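Small Presses in Two Languages: How a Very Small Publisher Makes a Book

Project report, second year, Publishing and Translation course

1. Introduction

For my project I followed one title at Nullis, a small press which publishes short fiction and poetry in translation. The press has its office in Gela and brings out 4 titles a year. Most of them come from Japanese or Italian into English. I wanted to know how such a small house decides what to print, how many copies, and in what form the two languages stand together on the page.

The title I followed is a poetry collection called Flernine. It is a bilingual book with Italian on the left page and English on the right. I started in July, when the translation was finished but the design was not.

2. Method

I read the correspondence between the press and the printer, and I was allowed to sit in on the design meetings. I also compared 11 bilingual poetry books from my university library. For each one I wrote down the page size, the kind of binding, the position of the notes and the way in which long lines are broken. I did not study the quality of the translation. That would be a different project, and my Italian is not good enough for it.

3. The text and the page

The first problem was length. English lines in this book are often shorter than the Italian ones, but the translator's notes make the English side longer. If the notes stay at the foot of the page, the two sides do not match anymore. The press tried three layouts. In the end all notes were moved to the back of the book, with no numbers in the poems, only the page and the first words of the line.

I was against this decision in the beginning. In the library books I found it tiring to go to the back so often. But when I read the proofs I noticed that I read the poems twice, once without the notes and once with them, and I liked this more than I expected.
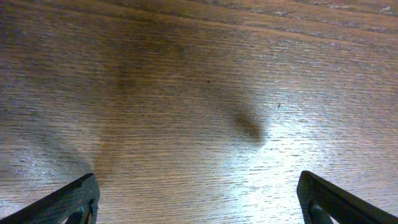

The cover took more time than any other part of Flernine. The designer proposed a plain cover with the title in small letters, and the press wanted something with a surface that invites the hand. Wood was discussed for a long time. A close view like the one shown here, warm brown with amber tones and fine grain running in long lines, would give enough texture without telling a story, and the title can sit on it quietly. The difficulty is that darker streaks fight with small type. Where the grain is more pronounced, as it is along the top, thin letters get lost. For this reason the press made the title heavier and placed it low on the cover. The final paper is uncoated, and the printer warned that reddish colors can become dull on it.

4. Print run and cost

The press first planned 4000 copies, because the price per copy is much lower at this number. The distributor, Yokoyama, advised 2000. Poetry sells slowly, and storage must be paid every month. The press followed this advice and kept the printing files ready for a second run.

I made my own calculation with both numbers. With the smaller run each copy costs more, but the total risk is much lower, also when a part of the books is sold at readings and not through shops. My calculation does not include the time of the editor, which is not paid separately. I think this is a weak point in my work - the real cost of the book is surely higher than my table shows.

5. Difficulties

I had planned to interview the translator, but we could not find a time before my deadline. I had to use the letters in the archive of the press instead, and these are mostly practical. Also, the library books I compared are mainly from larger publishers, so the comparison is not completely fair.

6. Results

Most decisions in the making of Flernine were connected. Moving the notes changed the number of pages, this changed the width of the spine, and the spine changed the cover again. In a larger house these steps belong to different departments. At Nullis they were discussed at one table, sometimes in the same hour, and this saved time but also caused some confusion about which version was the last one. I found three files with "final" in the name.

For a next project I would like to follow the book after printing, and see in which shops it is really placed on the shelf and for how long.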